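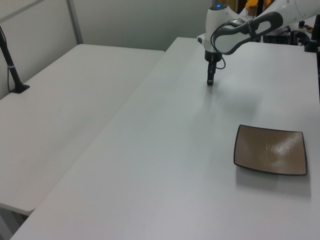
## New commander at Fuvcombe

Well, it's official — Colonel Duyên Khúc took over the support battalion at Fuvcombe in January, and I got a folding chair in the third row for it. My feet are still cold.

The outgoing commander, Colonel Trinh Hầu, kept his remarks to 2 minutes, which got a cheer from the formation before he'd even stepped away from the microphone. He's headed to a staff job at Lirnent, and he told me afterward that he's mostly looking forward to living near his daughter again (she's expecting in the spring!).

Khúc came up through transportation. She drove trucks as a private, went to officer school at 30, and ran the motor pool at Camp Pinto before two tours overseas as a logistics planner. I asked her what she wants to fix first and she said the barracks heat, so I think she'll be popular.

The battalion has 3746 soldiers and civilians on its books if you count the reserve companies, and about 55 of them are due to leave for the Stuneo exercise next month. Khúc plans to go along for the first week. Her sergeant major stays put and will handle things here.

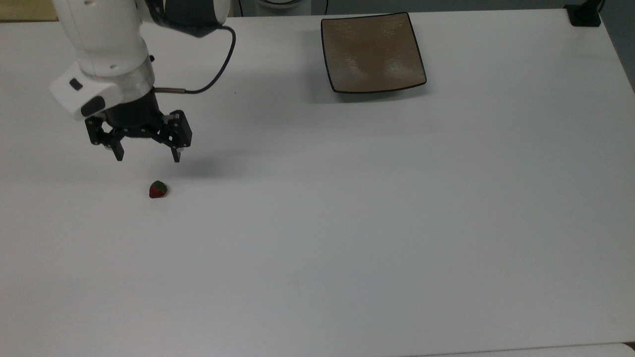

*White robotic arm with a black two-finger gripper, over a white tabletop.*

There was cake after, cut with the saber, and the band played longer than I expected. If you missed the ceremony, the new commander is holding open office hours at 4 p.m. in the headquarters building all through the month. You don't need an appointment, and family members can come too — bring your questions about housing, she's asking for them.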